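Equipment planning for the spring: what we are buying and what we are putting off

Tilden Packing Newsletter, Mar 11, 2020

The equipment plan for the mixed-goods line is close to final, and several people have asked what is in it. This item sets out what we have decided, what is still open, and what each department needs to send in before the order goes out in April.

The short version is that we are buying hand-held grippers first and putting off the fixed arm. Saadet Aydoğan, who runs purchasing, made the case for this order last fall, and the trial work since then has not given us a reason to change it. A fixed arm needs a base, a guard, floor space and an electrician. The hand-held tools need a table and a person. If we learn that two-finger grippers are wrong for our goods, we would like to learn it before we have bolted anything down.

Our goods are the hard part of this plan. Most quotes we received were written for customers who pack the same carton all day. We pack small mixed orders, and one box can hold a bottle, a flat box, and something soft and rounded with no good side to grab. Drivomero sent a very clear price list, but the cycle times in it were for one size of rigid carton. Brandão asked us for a list of our worst items before they would quote at all. That slowed us down by a few weeks and gave us a better number at the end.

The work at the table is packing and unpacking open cardboard boxes with a gripper in each hand. One tool may be holding a flat box while the other has its jaws open over a rubber piece on the floor of the carton. Pads on the fingers do a lot of the work on smooth packaging, and they wear, so they have their own line in the budget this year. 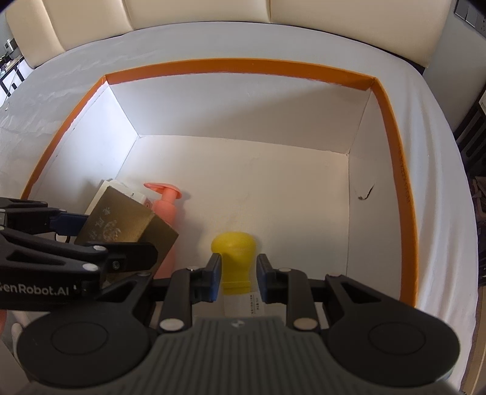 Why not wait and buy the arm and the hand-held tools together? Buying them together would tie up the whole budget before we know which jaw opening and which pads suit our goods, and neither supplier offered a discount large enough to make up for that.

The budget lines are as follows. All amounts are in dollars, before tax.

Hand-held grippers: 2,000 per pair. We are ordering one pair now, with an option on a second pair at the same price through the end of April.

Replacement finger pads: 400 for the year. Last year we had no line for this and the cost came out of general supplies, where it was hard to find afterward.

Table, lighting and cable management: 500. The table has to be the same height as the packing bench, or the trial results will not carry over. Facilities has the measurements.

Training: 40 hours of paid time, split among the people on the mixed-goods line. This is staff time and is charged to the department, so it does not appear on the purchase order. Supervisors should still plan for it.

Two things are not in the budget and should be. The first is storage. The tools need a shelf where the arms do not hang over the edge and the pads do not pick up dust, and the current plan of leaving them on the table overnight will not do once a second pair arrives. The second is spare fasteners. Neither quote lists them separately, and Taner Güler has asked both suppliers for a parts list with prices. He has one reply so far, from Brandão, and it is usable.

Taner also looked at service terms. Drivomero covers the first year with the tool shipped back at our cost. Brandão covers parts only but will send them out ahead of the return. For a line with one pair of tools, waiting on a shipment means the trial stops, so we have given more weight to the second arrangement than the price difference alone would suggest. The final choice between the two has not been made.

The software side is simpler. We already pay for Drorkine to track orders and packing notes, and the trial results can be entered there as an extra field on each order. Please do not start separate spreadsheets. We had several of them during the label printer trial and it took longer to merge them than it did to run the trial.

The fixed arm stays in the plan for next year as an unpriced line. We took the figure out on purpose. The number we had been carrying came from an early phone call and covered the arm alone, with no mounting, guarding or installation, and people had begun to quote it as the full cost. A new figure will go in after the hand-held trial is finished and we can tell suppliers what the arm has to pick up.

What we need from departments:

Packing: a list of the items that give you the most trouble by hand. Bottles with pump tops, thin boxes and anything soft should be on it. Send the item and the reason. Weights can come later.

Receiving: the inside dimensions of the three carton sizes you open most often. Wall height matters more than floor area, as the tool has to reach the bottom with room left for the operator's hand.

Facilities: a date when the table can be in place, and whether the outlet behind the bench can take another load.

Supervisors: names for training, and any shifts in April when people cannot be released.

Send everything to Saadet. She will put the lists into one document and share it with both suppliers, so that the last round of quotes is based on the same goods. Anything that arrives after the order is placed will be held for the decision on the second pair.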